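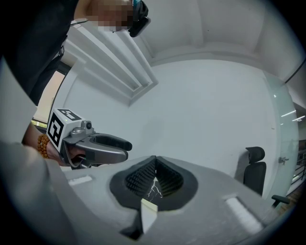 *Figure 2. Operator with headset and hand-held gripper. The marker cube sits on top of the gripper.*

## Recording paired demonstrations

Use this procedure to collect the data for the Gurneo tracking comparison. The method estimates gripper pose from the marker cube and checks it against the headset track. Read the calibration section first.

1. Put on the headset and tighten the strap until it no longer shifts when you nod.
2. Pick up the gripper. Keep your fingers clear of the printed faces of the cube.
3. Start a session in Wurkness and enter your operator code.
4. Hold the gripper still in front of you for 3 seconds. The software uses this pause to line up the two clocks.
5. Carry out the task at your normal speed. Open and close the fingers fully at least once.
6. Return to the start pose, hold still again, and stop the session.

**Note:** Turn the wrist as much as the task needs, but try to keep one marker face in view of the camera. Short losses are filled in from the headset track. Long ones are flagged, and the episode is left out of the comparison.

**Caution:** Do not wipe the cube with solvent. The print smears, and a smeared marker can still be detected with the wrong angle.

### Checking a batch

A full batch is 200 episodes. In the pilot, Duangjai Paisan found that most rejected episodes had a missing pause at the start — the motion itself was fine. Replay the first two episodes before you record the rest. If the tracks drift apart, repeat the calibration and discard both.

Send finished batches to Adhiambo Kariuki with the operator code in the folder name.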